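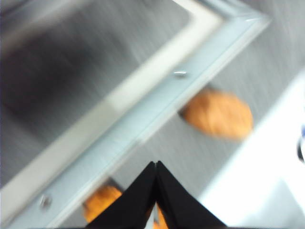 Flerkivis
Recojo demostraciones para robots en el laboratorio Neltton. Escribo en español, que es mi tercera lengua.

1/ Abro un hilo sobre el trabajo de esta semana. Estamos recogiendo ejemplos para una política que debe aprender a agarrar objetos pequeños en una mesa. Yo conduzco el brazo, el programa graba, y por la tarde reviso todo lo grabado.

2/ La imagen es de la cámara de la muñeca, en medio de un movimiento rápido. Casi todo sale en rayas diagonales. Se reconocen los dos dedos negros, el borde claro del panel con sus tornillos y los objetos naranjas. Los bordes finos se pierden.

3/ Mi primera costumbre era borrar los episodios con imágenes así. Me parecían sucios. En junio borré 116 de una vez, y después tuve que recuperarlos de la copia de seguridad, uno por uno.

4/ El motivo: el robot, cuando trabaja solo, también se mueve y también ve borroso. Si el modelo ha visto solamente imágenes nítidas, en el momento del desplazamiento recibe algo que no conoce. Con nuestro conjunto limpio, el brazo dudaba a mitad de camino y corregía sin necesidad.

5/ Ahora la regla es la siguiente. Imagen borrosa durante el desplazamiento: se queda. Imagen borrosa en el instante de cerrar los dedos: miro el episodio completo y decido. Normalmente significa que yo he cerrado con prisa.

6/ Conducir despacio tampoco lo arregla todo. Hice una serie muy lenta, de 98 episodios, y el modelo aprendió mi lentitud. Llegaba bien al objeto, pero daba pena mirarlo. La serie está guardada con el nombre Ventura y no la mezclamos con las demás.

7/ Otra cosa que me costó entender: la oclusión. En la imagen hay una forma naranja detrás del dedo izquierdo, y entre los dos dedos se ve apenas una tira de ella. Para mí es fácil, yo estoy delante de la mesa y veo todo. El modelo tiene en esta cámara solamente la tira y la parte que asoma a la izquierda del dedo.

8/ Por eso intento que mis decisiones se puedan entender desde las cámaras. Si yo esquivo algo que ninguna cámara muestra, para el modelo es un giro sin causa. Desde hace un tiempo conduzco mirando el monitor, y a la mesa miro solo para colocar los objetos.

9/ Los números, para quien los pida: el conjunto actual se llama Brerkeseo y tiene 1347 episodios aceptados. En un día bueno hago 70. En un día malo se desconecta un cable y aprendo palabras nuevas en español que no voy a escribir.

10/ Sobre las etiquetas: escribo una frase corta por episodio, siempre antes de grabar. Si la escribo después, describo lo que pasó, y a veces lo que pasó no era la tarea. Los intentos fallidos van en una carpeta separada, con la misma frase y una nota del momento en que se estropeó.

11/ Me preguntaron si bajamos el tiempo de exposición de la cámara. Lo probamos en agosto. La imagen era más nítida y también más oscura y con más ruido, y con la luz de la tarde los grises se confundían entre ellos. Hemos vuelto al valor anterior hasta tener mejores lámparas.

12/ Pendiente para los próximos días: cambiar más la posición de salida del brazo. Revisando los vídeos seguidos he notado que casi siempre empiezo desde la derecha. Es mi mano, supongo, y no quiero enseñarle eso al modelo.

13/ Si alguien aquí recoge datos con cámara en la muñeca, me interesa saber cómo filtra las imágenes movidas, con un umbral automático o a ojo. Yo sigo a ojo y me lleva casi toda la tarde. Perdonen los errores de gramática, las correcciones también son bienvenidas.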